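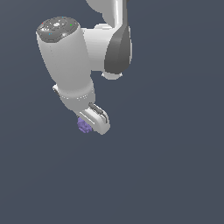 Simulated arm and purple object during a remote-control session, Gavalas workspace

Teleoperated demonstrations of a simple grasp: how many should be retained?

Posted by Paraskevi Fragkou in Robot Teaching and Demonstration

Our department at Miltness is preparing a set of demonstrations in simulation. An operator guides the arm by remote control, closes the gripper on a small purple object and holds it clear for the remainder of the recording. Each recording is limited to 50 seconds. To date we have collected 2,242 recordings, and a policy trained on the full set performs poorly. It approaches the object correctly but hesitates before closing the fingers, and on many trials it does not close them at all.

I would appreciate guidance on two matters. First, should recordings that contain long pauses by the operator be removed or shortened? Second, is the wrist view of sufficient value to justify the additional storage? The operators at present work from the wide view alone.

Charalambos Kourkoulas
Accepted reply

The hesitation you describe is commonly a consequence of pauses in the demonstrations. When an operator stops to judge the distance between the fingers and the object, the recording contains many consecutive steps in which the correct action is to do nothing. The policy learns this faithfully. I recommend shortening any pause that occurs before the grasp, while leaving the closing motion itself at its recorded speed.

With regard to the second matter, the wrist view should be retained and should also be shown to the operator.
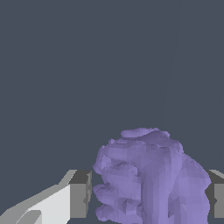

At close range the operator can judge the gap on each side of the object and correct the position of the hand before closing. From the wide view this is largely guesswork, and the guesswork is the likely source of the pauses. When we made this change at Lostesholm, the operators required a short period of adjustment – two sessions in most cases – and their approaches became noticeably smoother thereafter.

Please also confirm that the gripper command is stored as the value the operator requested. If only the measured finger position is stored, the policy has no record of the decision to close.

Juniper Mercado

Just delete the bad ones and keep 2,000. That was sufficient for our project.

Gonçalo Pacheco

I would advise against selecting a total in advance. A review of the recordings by operator is more informative. In our Serden trials there were 11 operators, and two of them consistently approached the object at a different hand angle from the others. Their recordings were acceptable individually, but the mixture caused the policy to waver between two approaches. We issued a one-page instruction on hand angle and collected those portions again.
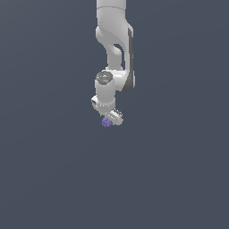
Reading time for this thread: 2 minutes

The same instruction should state how the recording is to end. Ours directs the operator to keep the gripper closed and the arm still until the session software confirms that the file has been saved. Before this was written down, several operators released the controls early, and the final steps of their recordings contained small movements that served no purpose.

Paraskevi Fragkou

Thank you for these replies. The stored gripper value was indeed the measured position, and Araceli Villaseñor is correcting the export. We will shorten the pauses and provide the wrist view to all operators beginning in February. I will report the results in this thread once the policy has been trained again.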